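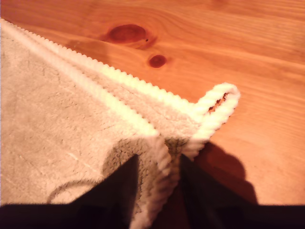 ## 5. Teaching a fold by hand

This section explains how to record a towel folding task with the Kekell arm by moving the arm with your own hands. If you prefer to drive the arm from the Trosora remote handles, read sections 5.1 and 5.2 first and then go to section 5.6. The checks before recording are the same in both cases.

You need the arm already fixed to the table and calibrated (section 3). You also need the Cetent recorder running on the computer, and one towel. Do not start with a big bath towel. A hand towel is much easier for the first day.

### 5.1 Prepare the table

1. Remove everything from the table which is not part of the task, including the calibration card.
2. Close the curtains if the sun comes directly on the table. A varnished table reflects the light, and the wrist camera will then change its exposure in the middle of the movement.
3. Put the towel flat inside the working area. It does not have to be straight. Small wrinkles are good for the training, but the corners must not be hidden under the towel.
4. Check that the towel does not hang over the table border on any side.

**Note:** Wood with strong knots and grain is accepted. In older versions (before the January release) the cloth detector sometimes took a dark knot for a hole in the fabric. If you still see this on the preview, update Cetent before you continue.

### 5.2 Prepare the gripper

1. Mount the narrow fingers, not the wide ones. The wide fingers push thick fabric away before they close on it.
2. Wipe the finger tips with a dry cloth. Fleece leaves small fibres on the tips and the grip becomes weaker with the hours.
3. In the recorder, open **Gripper > Limits** and set the closing force to 6 N. For a thin tea towel you can go lower.
4. Open and close the gripper two times from the screen. The fingers must meet at the tips. If they meet first at the base, repeat the finger alignment of section 3.4.

**Caution:** Keep your own fingers away from the gripper when it closes, also at low force. Use the handle ring behind the wrist to guide the arm.

### 5.3 Record one demonstration

1. Press the grey button on the handle ring and hold it. The arm becomes light and the ring light turns to white. If the arm sinks when you press, release the button and do the gravity compensation again.
2. Bring the gripper to the start position, with the fingers open and pointing down.
3. Tap the foot pedal one time. You hear a short tone and the recording begins.
4. Lower the open fingers to the fabric. Choose a place near the fold, where you can take both layers together, and stay clear of the border.
5. Press the fingers down very slightly, until the fabric rises a little between them. Then close the gripper with the thumb switch.
6. Wait one second without moving. The program uses this pause to find the moment of the grasp.
7. Lift the fabric slowly and carry it over to the other side. Keep the movement low. A high arc looks nice, but the lower layer will slide out.
8. Lower the hand until the fabric touches the table, open the gripper, and move up before you move sideways.
9. Tap the pedal again to finish.

On the screen you see now the new episode with its length and a coloured line for the gripper opening. A good pinch on thick fabric stays above zero for all the lift, because there is material between the fingers. A line which goes down to zero means an empty grip, and you should delete the episode.

### 5.4 Borders, loops and layers

Many towels have a raised trim, for example a bobbled cord sewn along the sides, and some have a hanging loop at one corner. They need a bit of attention from the person who demonstrates.

- **Trim.** Avoid to pinch directly on it. The small bumps roll between the fingers, and the robot learns a grasp that it can't repeat. Take the flat pile beside the trim.
- **Loop.** Let it lie as it falls in most of the episodes. In a few of them, turn it to the inside of the towel, so the model does not use the loop as its only reference for the corner.
- **Layers.** When the towel is already folded, decide before you start if you want one ply or two, and do the same in every episode of the set. Mixed sets are the most frequent reason for bad results which our support receives.
- **Loose threads.** Cut them. A thread can stay on the finger after the release and pull the fold open again.

**Note:** The fingers normally cover a part of the grasp in the wrist view, and they can be out of focus. You do not need to move the camera for this. It is more important that the fold and the nearest border remain visible beside the fingers.

### 5.5 How many episodes

For a single fold on a single towel, record 114 episodes or more. For a set with different towels we recommend 400. The reference model delivered with Retamal was trained on 3,946 episodes, but this one covers also shirts and pillowcases, and you do not need to reach that quantity for your own task.

Change something small between the episodes:

- turn the towel by a few degrees;
- move it to another part of the working area;
- shake it and lay it down again, to get new wrinkles;
- change the operator, if there is a second person in the lab.

Do not change the table or the fingers inside the same set. If you must change the fingers, close the set and open a new one with **File > New set**.

Make a break when your arm is tired. Tired demonstrations are slower and less straight, and this is clearly visible later in the speed graph.

### 5.6 Recording with the remote handles

Follow sections 5.1 and 5.2, then:

1. Connect the Trosora base station and wait for the green light.
2. Stand behind the arm or sit at the side, where you see the towel directly. It is possible to work only with the screen, but the depth is hard to judge in the last centimetre above the fabric.
3. Set the motion scale to **Fine**.
4. Hold the dead-man trigger and move the handle slowly until the arm follows it.
5. Record as in section 5.3, from step 3. The upper button of the handle replaces the foot pedal.

**Caution:** If you release the trigger during a lift, the arm stops and keeps the fabric. Do not pull the fabric out of the gripper by hand. Press **Open** on the screen and wait until the fingers are completely open.

With the handles you do not feel the table. Activate **Contact stop** in the Gripper menu, so that the arm stops going down when the fingers touch the surface. Without this option the tips can scratch the varnish and bend the finger mounts.

### 5.7 Check the set and export

1. Open **Review** and play each episode at double speed.
2. Mark as **Bad** any episode where your hand enters in front of the camera, or where the fabric falls before the release.
3. Press **Trim starts** to cut the waiting time before the first movement.
4. Choose **Export > Retamal** and give the set a name without spaces.

The export keeps the bad episodes in a separate folder, and you can recover them from there. To start the training with the exported set, continue with section 6.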